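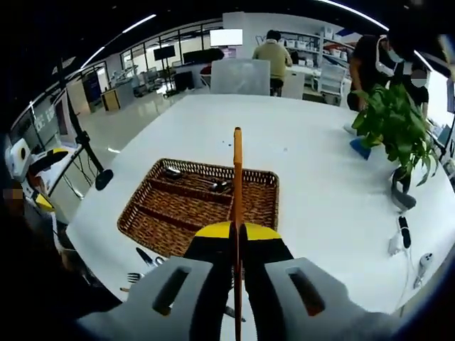 *A reddish-brown wicker basket with long compartments, part of the silverware in it and part still on the table.*

## The Case for a Woven Divider

Most kitchen drawers are built to a depth that suits the cabinet, and the silverware is fitted in afterward. A basket reverses the order. It can be carried to the table, filled there, and put back on a shelf, and its compartments run the full length of a dinner knife if the maker has measured one.

Dorin Oprea has been measuring them for 12 years. His workshop, Plundari, turns out small compartment baskets for household use, and he keeps a ledger of the cutlery people bring in to be fitted. The ledger stood at 571 entries in May. Table forks vary little. Knives vary a good deal, mainly in the handle, and serving spoons are the reason he no longer makes a compartment narrower than the widest bowl in the set.

The dividers take more time than the walls. A partition woven in with the sides holds its line under load; one that is tied in later begins to lean, and the handles slide beneath it. Oprea works the partition stakes through the base before the first wall round is laid. He then checks the compartments with a wooden gauge — the same gauge for every basket in a run.

"If the gauge drags, I take the row out," he says. "You can't press it straight once it has dried."

Capacity is a matter of weight as much as width. His standard table model, the Onu, is rated for 300 grams per compartment. The longer Certon has a doubled base and will take a full set for six, with the serving pieces laid on top. Neither has a lid.

Sorting is quicker on a pale, smooth tabletop, where a stray teaspoon shows up at once. Oprea puts spoons in first, bowls all at the same end, then forks, then knives with the blades facing one way. Mixed directions raise the stack by nearly a full layer.

Wicker needs little care. Silverware should be fully dry before it goes in, as moisture held in the weave will darken it and loosen the joints over time. Crumbs come out with a stiff brush, worked along the strands. A compartment liner of plain cotton can be washed separately, though it takes up some of the depth and makes small spoons harder to pick out.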